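Un numéro de téléphone, 2000 appels et un rappeur qui ne répond plus

La première fois que Somkiat Kamolrat a décroché, il a cru à une erreur. La voix au bout du fil demandait Jitis, voulait savoir si le concert de Luangrath était maintenu et a raccroché en l'entendant répondre qu'il réparait des chaudières. Le temps de reposer l'appareil, il sonnait de nouveau.

Le numéro de Kamolrat venait d'apparaître dans une vidéo publiée par Jitis, rappeur suivi par une large communauté d'adolescents. Le chanteur y annonçait une ligne directe pour ses fans, lancée avec la plateforme Trato. Deux chiffres avaient été inversés à l'écran. La vidéo est restée en ligne 11 heures avant d'être retirée, puis remise avec le bon numéro. Entre-temps, des captures avaient circulé sur tous les réseaux.

« J'ai reçu 2000 appels avant d'éteindre le téléphone, dit-il. Je ne parle pas des messages. Les messages, j'ai arrêté de les ouvrir le premier soir. »

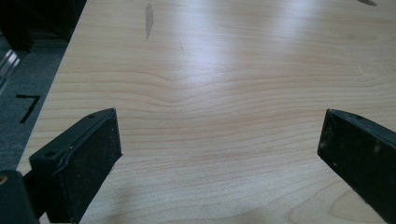 Une erreur qui rapporte

Pour l'équipe du rappeur, l'affaire devait s'arrêter là. Un court communiqué, daté du 18/8/18, parlait d'une « coquille regrettable » et invitait les fans à ne plus composer l'ancien numéro. Il ne mentionnait pas son titulaire. Plusieurs internautes en ont conclu que Jitis cherchait à cacher sa vraie ligne, et les appels ont repris de plus belle.

Le numéro payant, lui, a profité du bruit. L'abonnement proposé par Trato donnait accès à des messages vocaux enregistrés et à une promesse de réponse personnelle pour les plus fidèles. Des abonnés ont commencé à comparer ce qu'ils recevaient. Les réponses personnelles étaient les mêmes pour tout le monde, au prénom près. L'un d'eux a mis bout à bout 16 messages identiques dans un montage qui a été davantage regardé que le dernier clip de l'artiste.

Duangjai Panyasiri a suivi l'histoire depuis le début. Juriste spécialisée dans les données personnelles, elle conseille aujourd'hui Kamolrat. Son dossier tient en deux volets, qu'elle prend soin de ne pas mélanger : la diffusion d'un numéro privé d'un côté, la vente d'un service qui ne correspondrait pas à sa description de l'autre. Son client n'est concerné que par le premier. Le second intéresse des abonnés, dont 123 ont signé une lettre commune pour demander un remboursement.

« Un numéro de portable, c'est une donnée personnelle, que la publication soit volontaire ou non, explique-t-elle. L'erreur peut compter dans l'appréciation du préjudice. Elle ne fait pas disparaître l'obligation de prévenir la personne et de réparer. »

Trato renvoie vers l'entourage du chanteur, qui aurait fourni le visuel. L'entourage renvoie vers Dirden, l'agence chargée de la promotion. Dirden répond par courriel qu'elle ne commente pas les dossiers de ses clients.

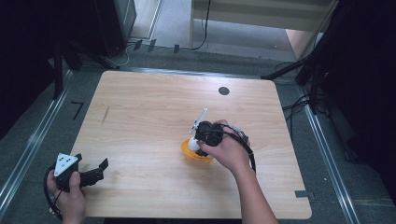
Dans la maison de disques comme chez les promoteurs, on préfère parler de la suite. Le concert de Luangrath a bien eu lieu, devant une salle pleine, et une tournée est annoncée pour janvier. Les contrats de ce type de ligne se négocient désormais en même temps que les dates, les produits dérivés et les séances photo. Le fan attend un contact, même bref, et il est prêt à payer pour l'obtenir. Or un téléphone n'a rien d'un objet qu'on effleure dans un petit bol jaune orangé posé sur une table, la main refermée sur une pince noire : personne ne voit ce qui se passe à l'autre bout de la ligne, ni qui enregistre, ni qui envoie. Les conditions générales du service, longues et peu lues, autorisent d'ailleurs le recours à des « contenus préparés ».

Panyasiri y voit le point faible de la défense. La formule figure dans les conditions, mais la vidéo de lancement disait autre chose. Jitis y regardait la caméra et assurait : « C'est moi qui vous réponds. » La phrase a été coupée dans la seconde version.

Changer de numéro, ou pas

On a souvent demandé à Somkiat Kamolrat pourquoi il n'avait pas pris une nouvelle ligne. Il a la même depuis ses débuts. Elle est peinte sur sa camionnette, imprimée sur ses factures, collée sur les chaudières de ses clients. Un client qui tombe en panne en plein hiver appelle le numéro de l'autocollant et, s'il ne fonctionne plus, il cherche quelqu'un d'autre.

Il a donc rallumé son téléphone au bout de quelques jours, avec un filtre pour les numéros inconnus pendant la nuit. Les appels se sont espacés. Il en reçoit encore quand une chanson sort, surtout le soir. Certains interlocuteurs s'excusent, d'autres insistent pour qu'il transmette un message.

Les avocats de Jitis ont proposé une rencontre, sans date pour le moment. Kamolrat demande le paiement de ses journées perdues et des excuses publiques qui ne citent ni son nom ni son numéro.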